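# Sorting one deep gray bin of mixed small stuff without losing the will to live

Drunent Community Help > Home & Storage > Sorting and Decluttering

Posted Monday, May 15, 2023 | 2190 views | tags: bins, small parts, mixed junk, shared spaces

**Efren Tolentino**

We moved to Clerent last August and I packed the house like a reasonable adult, with labels, right up until the final evening. On the final evening I took one gray rectangular bin and put everything in it that didn't have a box yet. You know the bin. I have since learned that every household has the bin, but mine got a second life, which is that whenever anybody in my family finds a small object and doesn't know where it goes, they walk over and drop it in. It has become a municipal service.

What's in there, as far as I've been able to dig: clear plastic packaging with things still in it, clear plastic packaging with nothing in it, lids, a bike light bracket, picture hooks, the feet off a couch we no longer own, tape measure (dead), chargers, a lot of those bent metal bits that come with shelves, dice, and a layer at the bottom I would describe as sediment.

I've tried to sort it twice. The first time I tipped it all out on the living room rug, made seven piles, got called to dinner, and scooped the seven piles back in so the dog wouldn't eat them. The second time I bought a Bustden divider case with 24 compartments and spent an hour assigning compartments. Fine screws, coarse screws, screws with opinions. I filled four of them and then met an object that was partly a hook and partly a hinge, and I went to bed.

So, my actual questions. Do you tip the whole thing out or pick from the bin? Do you decide the categories first or let them happen? And what do you do with the clear stuff, which I can't see until I've put my hand on it? I have one free weekend, one folding table, and a spouse who has started referring to the bin by name.

**pegboard_wendy**

Throw it out. If you haven't needed it since August you don't need it. I did this with mine and never looked back except for the one time with the window crank.

> **Efren Tolentino:** What happened with the window crank?
>
> **pegboard_wendy:** We don't open that window now.

**Ladi Akande**

I ran the donations room at a tool library for three years, so I've handled other people's versions of your bin more than I've handled my own children. People would leave them at the door with a note saying "some useful bits!" There were useful bits. There was also, once, a pork chop bone. I'll go in the order you asked.

**Tip or pick?**

Pick, but from a shallow layer. Tipping the whole bin feels like progress and is really just moving the bin's contents to a bigger, flatter bin called your floor. It also commits you to finishing in one go, and dinner happens to everyone.

What I do is keep everything in the bin and bring out a double handful at a time onto a tray. Any tray. A baking sheet is good, with an old towel on it so that round things stay put. You sort the tray to empty, then you get another double handful. When somebody calls you to dinner, the worst you have is one tray in progress, and it can go on top of the fridge.

Spread the stuff around in the bin before you start, too. Don't dig a hole in the middle. If you dig a hole, the edges slump in on you and you keep meeting the same couch foot. Most of these bins have sloping sides, so whatever is small ends up along the foot of the walls and in the corners, and tall skinny things lean up there looking like they're waiting for a bus. Clear the corners early. I work front to back, but I've seen a woman do it clockwise and she was faster than me, so I can't claim science.

**Categories first or later?**

Later. Your 24 compartments were a trap, and a nicely made one. You had a decision to make for each object and you gave yourself two dozen possible answers. By object thirty your brain is soup.

Start with three containers. Mine are:

- **Goes somewhere I can name.** Chargers have a drawer. Dice have a game. No need to walk it there yet. Do not walk it there yet! You will find a magazine.
- **Hardware.** Anything metal or plastic that holds another thing to another thing. Hook-hinges go in here with no further questioning.
- **Trash and recycling.** Be brave.

You'll notice there isn't one for "not sure." If I allow a "not sure" box then I have bought a second gray bin. Unsure things go back at the far end of the first bin and get looked at again when it's nearly empty. A surprising number of them will have been explained by then, mostly by meeting their other half. The dead tape measure is not one of these. You know what it is and you know that it's dead.

Only once the hardware container is full do you get to open the Bustden case, and then you sort by what you'd go looking for. Nobody in the history of Clerent has gone looking for "coarse." They go looking for "stuff to hang a picture." So picture hooks, their nails and that little level from the shelf kit all live together, even though it offends you.

**The clear stuff**

This deserves its own round, and I'd do it first. Clear packaging catches the light and hides whatever is beneath it, and it takes up far more room than it's earned. Go through the bin once, by hand, taking only shiny transparent things. Ignore everything else, however charming. Feel each piece. If it's got contents, open it and drop the contents back in, unless the packet is the only thing telling you what they are, in which case it stays sealed and you write on it with a marker in large letters. If it's empty, out. 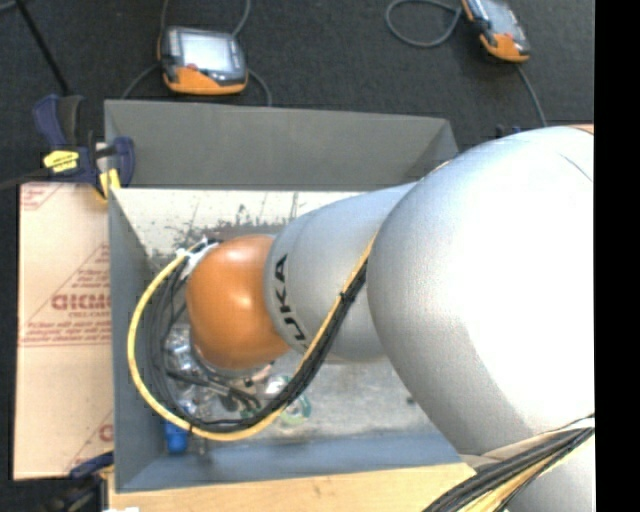 Round clear things need a second look before you toss them. A lot of them are lids, and a lid with a colored rim is usually the partner of something in your kitchen that's been covered with foil since the move. Put all of those together and take them to the kitchen at the end as one delegation. Any lid that doesn't fit anything after one honest try is recycling.

After the clear round you'll find the bright things have become easy, and I'd take those next. Blue, pink, orange, whatever jumps out. It's a cheap way to thin the bin, your eye does the work, and most brightly colored small objects in a house belong to a toy, a game or a child who'll tell you at length which. What's left is black, gray and dull metal, and that's nearly all hardware, so the last third goes quicker than you'd think.

**The sediment**

Don't sort it. When you're down to grit, tiny dark specks and the odd staple, tip it through a kitchen strainer you don't love. Keep what stays in the strainer if it's a screw. I once watched a grown man sort washers by hand from a spoonful of sawdust, and he was smiling, but it was not a method.

Two practical things:

1. Put the bin up on the table. Bending into a deep bin on the floor is what finishes people off, well before boredom does. If the folding table wobbles, put the bin over the legs and the tray in the middle.
2. Light from the side, low. An overhead bulb makes all that plastic glare. A desk lamp at bin height shows you edges.

And when it's empty, please don't leave the bin where it was. Your family will feed it again by Tuesday. At the tool library we turned ours upside down and stood a plant on it.

> **Efren Tolentino:** The three containers thing is embarrassing in how obvious it is. What about things that are part of a set where I only have some of the set? I have what must be most of a curtain rod.
>
> **Ladi Akande:** Bag what you've got, label it "most of a curtain rod," hang it inside a closet door. If the rest turns up you'll be thrilled. If you're still most of a rod down by the next time you change curtains, it goes. I've got a bag labeled "chess, no bishops" that I am not ready to discuss.

**hank_in_the_garage**

Mostly agree with Ladi but I tip mine out and I'm fine. Get a bed sheet, the flat kind. Tip onto sheet. If you get interrupted gather the corners and tie it, looks like a cartoon burglar's sack but it keeps. Then you haven't put anything back in the bin, which was your mistake the first time.

Magnet also. Put one in a sandwich bag, drag it through, everything steel comes up, turn the bag inside out over the hardware box. It doesn't do brass or aluminum and a lot of your shelf bits might be those, so don't trust it to be finished. Keep it away from your hard drives and your watch. Ask me how I know about the watch.

For shelf pins, take one to Sombatkul on the north end, they have them loose in drawers and will tell you the size. Then write the size on the bag. I've got 492 shelf pins from not writing it on the bag. My kids counted them one snow day and now it comes up at Thanksgiving.

> **pegboard_wendy:** Do you have any window cranks?
>
> **hank_in_the_garage:** Left or right hand?
>
> **pegboard_wendy:** There's a left and a right?

**Efren Tolentino**

Update for anyone who lands here with a bin of their own. I did the clear round Saturday morning and the level dropped by more than I'd like to admit to my spouse, who was keeping score. Several lids went to the kitchen. One fit. Bright things took the length of a podcast and my daughter has reclaimed a pencil topper she'd apparently been grieving.

I used the baking sheet and towel and got through the rest by Sunday lunch, with one stop where I did walk a charger to its drawer and did find a magazine. The hardware is in the Bustden case, under labels like "hanging things" and "shelves, probably." The hook-hinge has a compartment to itself.

Two couch feet are going free if anybody in Clerent has a couch that's short on one side.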